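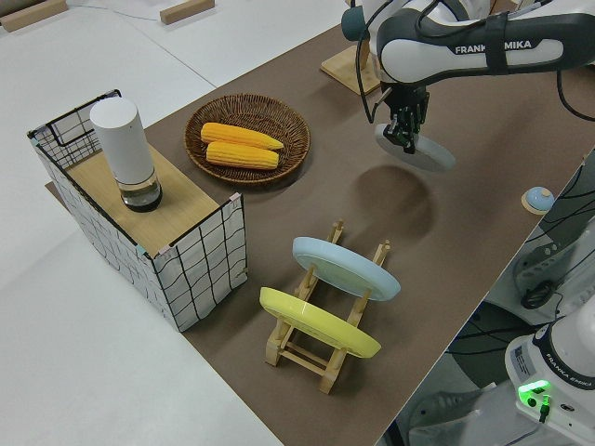 Do I have to bring a full set of plates to the December swap, or can I bring one or two? Bring whatever you have. Single plates are welcome, and last time they went faster than the boxed sets.

The plate swap runs again on December 7, 2022, in the back hall at Pikholm, with doors open at 5:30. We took in 172 plates at the November swap, and most of them found a new kitchen the same evening. The 20 left over are in the hall cupboard and will be put out again.

How it works has changed a little. Dela Essien will be at the front table to check plates in and hand out a token for each one. A token gets you any plate of any size - dinner, side or saucer. If you have tokens left from November, they are still good.

Please look your plates over before you pack them. Small scratches from knives are fine. Chips on the rim are not, and neither are hairline cracks. Hold the plate up by the edge and tap it lightly with a knuckle. A sound stoneware or china plate will ring, and a cracked one usually gives a dull thud. Cracked plates can go in the crate by the side door, where Akosua Wumbei collects them for her mosaic class.

For carrying, stand the plates on edge in the box with a sheet of newspaper between each one. Flat stacks are harder on the bottom plate, especially in a car. A folded towel under the whole lot helps too. Write your name on the box if you want it back.

Several people asked about matching. There is now a list pinned up next to the coat rack where you can write down the pattern or color you are short of, with a phone number. Two members completed their sets this way in November, and one is still looking for pale blue side plates.

Bowls and mugs are not part of this swap. We may hold one for those in the new year if there is enough interest - tell Dela at the table.

Tea is 66 cents a cup, same as before. Exact change is appreciated.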